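Tiltinura Arm Build: Frequently Asked Questions

Maintained by Elisa Sorrentino. Last revised in November.

Tiltinura is a tabletop arm with a two-finger parallel gripper, built in a shared workshop and used for pick-and-place practice inside a clear enclosure. The questions below come from people building their own copy. Part names follow the build sheet.

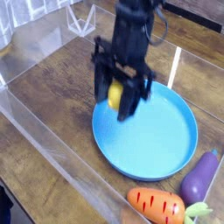
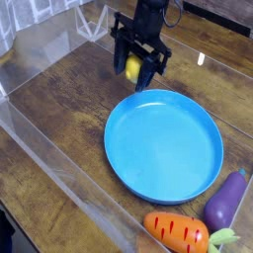

Lemon-like yellow object over the blue plate, in both.

General

What does the arm do?

It picks up light objects and moves them to a target inside the enclosure. The standard task is a toy vegetable or fruit and a plate. It is a practice rig. It has no safety rating and should not be run near anyone's face or hands.

How much did it cost?

The parts list came to 888 dollars, excluding tools, the table and the computer. The largest single item is the set of joint motors. Shipping varied too much between orders to include.

How long does the build take?

My build log shows 199 hours, including two rebuilds of the wrist. A second copy from the same drawings should take far less. Most of the time went into wiring and calibration.

Is Zolau required?

Zolau is the control program I wrote for this arm. You can use anything that sends position targets to the motors at a steady rate. The calibration files are in Zolau format, though, and you will have to convert them.

Mechanical

How is the gripper driven?

One motor moves both fingers through a linkage. The fingers stay parallel over the full travel. If yours toe in at the tips when closed, the linkage pins are worn or the holes were drilled oversize. Ream and sleeve the holes. Do not shim the fingers.

How hard does it squeeze?

The default limit in the configuration file is low enough for hollow toys. Raise it in small steps. A limit set too high will stall the motor and heat it, and the first symptom is usually a position error on the gripper joint during a long hold.

My gripper drops round objects. What should I check?

Check these in order:

Finger height. The pads should meet the object at its widest point or just under it. Closing above that line pushes the object down and out.

Centering. If one finger touches first, it rolls the object before the other arrives. Correct the approach position before you change the force limit.

Pad surface. Wipe with alcohol and let it dry. Dust from the workshop is enough to spoil the grip on glossy paint.

Lift speed. Reduce the first part of the lift to half speed.

Why leave slack in the cable?

The wrist needs it. A cable tied flat along the arm pulls tight when the wrist turns and eventually breaks at the connector. Leave a loop large enough that the cable never goes straight at either end of travel, then move the joint through its full range by hand, with power off, and watch the loop. It must not catch on a bracket. I replaced two cables before I started doing this.

What is the reach?

The usable reach is 430 mm from the base axis with the gripper pointing straight down. The arm extends farther than that, but the wrist can no longer hold vertical and the fingers arrive at an angle.

Enclosure and table

Why acrylic?

You can see through it from any side, and it keeps dropped objects on the table. Corner brackets hold the panels together. It will not stop the arm itself at full speed. Set joint limits in software so that the gripper stays clear of the walls — measure with the fingers fully open, which is the widest case.

Do reflections cause problems?

They can if you use a camera to locate objects. Move the lamp first. If a bright spot remains on a panel or on a glossy plate, mask that region in the detector settings.

Does the tabletop have to be new or perfectly flat?

No. It has to be stable. Stains and scratches make no difference to the arm. A table that rocks will ruin your calibration, so fix the legs before you do anything else.

Electrical

Which power supply?

The build sheet calls for the Lenihan bench unit. Any regulated supply with the correct voltage and enough current for all joints moving at once will do. Fit a fuse and an emergency stop that cuts motor power. Closing the control program is not an emergency stop.

The arm sags when I stop the program. Is that normal?

Yes. The motors hold position only while powered and enabled. Use the park command first, which folds the arm onto its rest. On a power loss it will drop, so keep the area under it clear.

Software and calibration

How often should I calibrate?

After any mechanical change, after moving the base, and whenever the gripper misses the same way several times in a row. The routine takes about ten minutes.

What is the Ultora folder in the download?

Ultora is the logging tool. It writes one file per run with joint positions and motor currents. My archive holds 2673 runs, failed ones included. Keep your failures. Motor current in the second before a drop is the most useful trace you will have for gripper tuning.

Can I run two arms in one enclosure?

Not with the current code. There is no collision checking between arms.

Where do I report an error in the drawings?

Use the contact form and give the sheet number and the revision letter from the title block. Wrist drawings before revision D have a known error in the bracket hole spacing — discard them and download the current set.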